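厨房台面整理机械臂 设备采购与预算规划
课程项目中期报告(第二稿)

一、先说结论

总预算131百元,即13100元,学院批的上限,不能再加。现在的方案是:机械臂继续用实验室现有的那台,不买新的;钱主要花在夹爪备件、相机、支架和固定件上。原来开题时想的是再买一台臂做双臂,算完发现连一台的首付都不够,放弃。

采购清单一共16项,其中3项必须在四月前下单,不然后面的抓取实验排不上。供应商比了三家:Pliltdale、Fusotlow、Goel。软件授权另算,走Brusska的学生许可,不占这笔钱。

二、需求是怎么来的

任务很简单:在一段厨房台面上,把小物件拿起来放到指定位置。听起来容易,但台面上东西的大小、软硬、反光差别很大,夹爪和相机的选型都被这个卡住。

我们列需求的时候先按物体分类,再倒推设备:

硬质、规则的(杯子、小瓶子):现有夹爪够用,不用花钱。
软的、皱的包装:指尖太硬,容易滑,需要换软指套。
反光的、深色的(铝箔类包装、黑色杯子、玻璃门):深度相机容易丢点,要么换相机要么加光源。
很小的东西:指尖间隙太大,暂时不做,写进后续工作。

另外还有走线问题。线垂下来会扫到台面上的东西,测试时每次都要人在旁边提着,很不方便。理线套件单价低但是一定要买。

三、现场条件

设备不是越贵越好,先得放得下。台面是白色的,边缘有弧度,普通桌夹咬不住,这一点开题时完全没考虑到。所以支架要选落底座的,或者在旁边另立一根杆。小家电不打算搬走,微波炉和电水壶都留在台面上当固定障碍物,这样场景更接近真实厨房,也省掉买模型道具的钱。

插座也要算。靠墙的插座已经给水壶用了,相机和光源的供电必须从另一侧拉,于是清单里多了一个带开关的排插和一根延长线。

目前测试用的台面布置如下,胶带卷、瓶子、零食包装这些都是手边的东西,没有花钱。

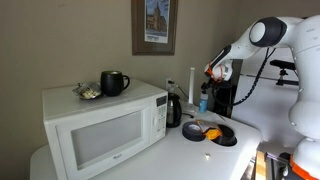

四、采购清单与报价比较

(只列金额大的,小件合并。完整16项见附表,附表还在改)

1. 深度相机,1台。Pliltdale报价4600元,Fusotlow报价4950元但含支架转接板。转接板单买要280元,算下来还是Pliltdale便宜70元。但是Fusotlow交期短。最后选Fusotlow,时间比70元重要。

2. 软指套,12只。Goel有现货,单价65元,共780元。买12只是因为这东西磨损快,按每两周换一对算,够用一个学期。其他两家只卖整套夹爪,不考虑。

3. 相机横杆加夹具,1套,1350元,Pliltdale。要能横着伸出来,俯视台面。试过三角架,脚太占地方,退回去了。

4. 可调光源,2只,单价420元,共840元。主要对付反光包装。

5. 理线套件和备用末端线缆,共960元。线缆贵在接头,不能自己焊,焊过一次,接触不良,查了一下午。

6. 急停按钮加延长盒,1套,890元。指导老师要求的,必须有。

7. 台面保护垫、防滑贴、排插、延长线等小件,合计730元。

以上加起来10100元。剩下3000元,1800元留作备用金,1200元留给运费和可能的退换货。备用金原来只留了500元,中期检查时被说太少,改了。

五、必须先下单的3项

深度相机、软指套、急停。

相机不到,标定没法做,后面全部卡住。软指套是抓取实验的前提。急停不装好,不允许我们无人值守跑夜间测试,只能白天有人的时候跑,进度会慢一半。其它的晚一两周没关系,横杆没到可以先借隔壁组的。

报销流程:单笔超过3000元要三家比价单,只有相机这一项需要。比价单已经交了,Goel那份缺盖章,在补。

六、买还是租

中间讨论过租相机。Pliltdale有学生租赁,每月620元,押金2000元。项目还剩五个月,租金一共3100元,比买Fusotlow那台便宜1850元。但是租的不能改固件,也不能拆外壳加滤光片,而且下一届要接着做,还得重新租。所以还是买,设备归实验室。

夹爪整体更换也考虑过,Fusotlow有一款自适应的,9800元,太贵了,买了别的就不用买了。软指套先用,效果不好再写进下一年的申请。

七、风险

交期。Fusotlow说两周,上一次别的组买是四周,所以标定按四周排。
兼容性。软指套是给Goel自家夹爪做的,装到我们的上面需要打印一个转接件,图已经画了,还没打印。
价格。报价单有效期30天,过期要重新问。
人手。装支架那几天正好赶上期中考试,时间要再协条一下。

八、下一步

先把3项订单提交,同时打印转接件。
量台面到墙的净距离,确认横杆长度,之前那个数字是目测的,不能用。
把附表里的小件单价补齐,有4项还空着。
相机到货以后先测反光包装,测完再决定光源买2只还是1只。如果只买1只,省下的420元并到备用金里。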